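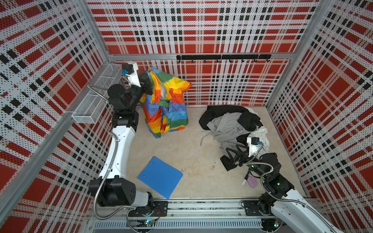 The cell takes up one bay at the back of the Rurnard workshop, between the drill press and the shared lumber rack. Its builder, a member there who fixes washing machines for a living, started on it in July and says it is still a work in progress.

The goal is simple to state. Two arms should be able to take a piece of clothing from a pile, hold it up, work out what it is and put it away. "People ask when it will fold," he says. "Folding is later. Picking up one thing and only one thing is hard enough."

The base is a long slotted aluminum rail, with both arms bolted to it. He chose it after his first attempt, on a bench top, kept drifting out of line. "I would set everything up at night, and by the next evening the arms didn't agree about where the middle was. Now they're tied to the same piece of metal."

The walls are perforated panels in a red, white and black tartan. They came from a shop display that Bilgin, a fabric store a few doors down, was throwing out. He likes that he can hang things on them. A wire basket with two compartments is on the left wall, and there is a row of small black hooks along the back.

Does the pattern confuse the cameras? "It did at first. A plain wall would be easier. But a bedroom isn't plain either, so I left it."

Each gripper has its own small camera at the wrist. The control program, which he calls Aten, runs on a used desktop under the bench. He bought most of the wiring and connectors from Oltex, a surplus dealer, and spent 220 dollars there in one visit. He puts the total for the walls, rail and wiring at nearly 2000, not counting the arms, which he had already.

Clothes come from his own closet and the workshop's lost and found. The rainbow-striped one is a favorite for testing. "If it's twisted, you can see it right away from the stripes. With black things I have to go and look." Dark clothes in a pile are the worst case. The program tends to treat two of them as one, and the gripper comes up with both.

He uses a blue plastic folder board as well, and has moved it to 3 different spots so far. At the moment it lies at an angle on the floor of the cell. "I haven't decided where it should be fixed. When the arms can lay a shirt on it flat, I'll decide."

Other members can use the cell in the evening after 8, if they ask first and put the speed limit back where they found it. Next on his list is a better cable run beside the left base. After that he wants to try socks.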